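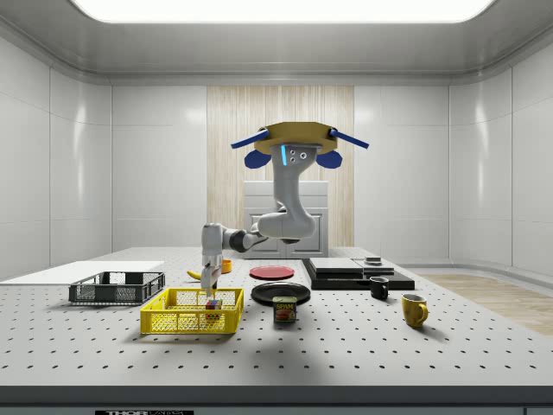 Every April the storage people come back and tell us our homes are making us ill. This year's cure is the Jidgate method, which wants everything you own in an open basket and every basket given a name. I have my doubts. Look at the tabletop here, covered with household objects, and ask whether you feel a rising panic. I don't. I see things that someone might want to pick up later, and a surface that seems up to the job of holding them.

The claims are large. Gundby, which sells the baskets, says a household that follows the method will save 17 minutes a day. I asked how that was worked out and got a brochure. It cited a survey of 363 customers, all of whom had already paid for the starter set. People who have spent money on baskets are inclined to say nice things about baskets.

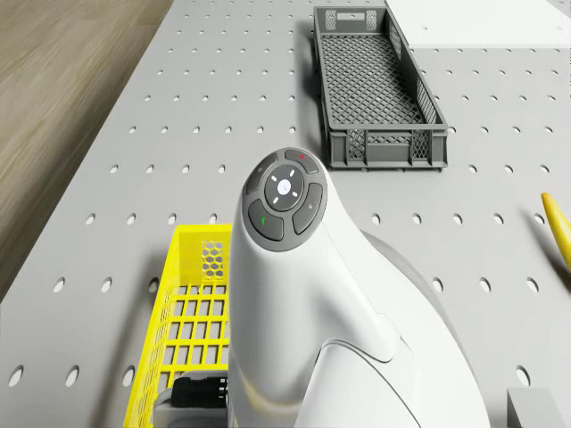
Victor Gachanja spent years clearing houses in and near Nzioka before he retired, and he is even less impressed than I am. "The tidy ones had just as much stuff," he told me. "It took longer, if anything, as you had to open everything." He once emptied a spare room holding nothing but storage boxes, most of them with smaller storage boxes inside.

I tried it anyway. For 10 days I sorted my kitchen by "moment of use", as the handbook asks. The scissors went into Morning. By Thursday they were in Evening, and my husband had bought another pair.

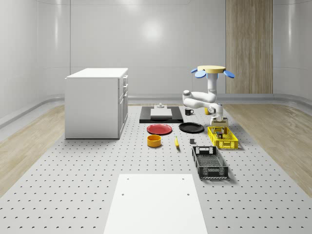 A yellow plastic basket among the clutter. Sorting starts here, or so the theory goes.

Then there is the price. The full Drullska range, Gundby's smarter line, comes to 1,675 for a two-bedroom flat, lids extra. You could rent a lock-up for a good while on that, or keep the shoeboxes.

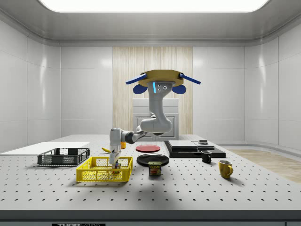
A basket by the door for keys is a sensible thing and I wouldn't be without mine. My mother had one, and no handbook came with it. What bothers me is the promise that a calmer life is in there too, somewhere under the gloves. I have looked.

Search articles
Enter a word or name
Go

Related
Do you need a second freezer?
The trouble with matching jars
Lofts: what we keep and why
Is the airing cupboard finished?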